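Does your table need a £700 finish?

Janka Doležal has spent most of her working life rubbing oil into other people's worktops, and she would like you to spend less money on it. It is an odd thing to hear from a woman who sells oil. I went to see her expecting a pitch and came away with a jam jar.

The trade in wood care has grown a vocabulary to rival wine. Limsakul, one of the newer names, offers a "nourishment programme". Plimeo has a "breathing seal". Veler will send a person to your house to assess your kitchen table and then send a second person to treat it, for £700, with a top-up recommended every spring.

"Nourishment," says Doležal. "It's dead. It's been dead since they cut it down. You can't feed it."

What can you do, then? Her answer is short. Oil slows down the rate at which water gets in and out of the timber, and it makes spills easier to wipe. It darkens the colour a bit. Some people like the smell. She does not think it does much else, and she is suspicious of anyone who says it does.

I put this to Syahrul Sutanto, who handles sales for Veler, over a patchy phone line. He was polite about it. "People aren't paying for oil. They're paying for the sanding, the skill and the peace of mind," he said. I asked how long the peace of mind lasted. He said that depended on the household. I asked whether Veler had ever compared its treated tables with tables done at home by the owner. He said he would find out, and a week later sent me a brochure.

The brochure says the finish "locks moisture out for good". Doležal read that line twice, the second time aloud.

"Well, nothing does. Leave a wet cloth on it overnight and see. They must know that, they've got a whole page on wet cloths further down."

She was right, they had. It was on the back, under the guarantee, among the things the guarantee does not cover. Hot pans were there too, along with red wine, direct sun and "seasonal movement", which seems to me to take in most of what happens to a table.

Seasonal movement is the part customers ring her up about. A top made of planks glued side by side will swell in a damp month and shrink once the heating goes on, and the joins tend to show it first. Owners see a dark line and think the whole thing is coming apart. Bistard, a rival firm, sells a tinted wax stick for the purpose at a price I won't repeat.
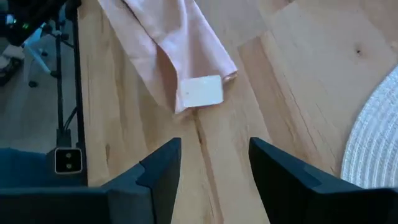

"Run a fingernail across it," says Doležal. "If it doesn't catch, go and have your tea. If it does catch, look again in summer. I've had people fill a gap in April and then wonder why the filler's popped out by August. The wood came back and pushed it out."

And if it is still open in summer? "Then it's a joiner you want. Oil won't glue anything."

Not everyone agrees that the cheap way is the best way. Rattana Duangkaew runs a café with two long shared tables and paid a professional to finish both. She has no regrets. "I've got prams and laptops and soup on there all day. I wasn't going to stand sanding after closing," she told me. Fair enough, although when I asked what had been put on them she couldn't say, and when she dug out the invoice it couldn't either. It said "premium finish, two coats".

Doležal's own method takes an evening. Wipe the table down, let it dry, sand lightly along the grain, put on a thin coat of plain oil with an old T-shirt and wipe off nearly all of it. Do it again the next day. The used rags get laid out flat outdoors to dry, never bundled up, as oily rags in a heap can heat up and catch fire. She was firmer about this than about anything else, and noted that Limsakul's glossy guide leaves it until the last page.

How often should it be done? She shrugged. "When water stops beading and you mind."

The jam jar she gave me had enough oil in it for one small table. I asked what she would have charged. She said about four pounds, and that I should bring the jar back.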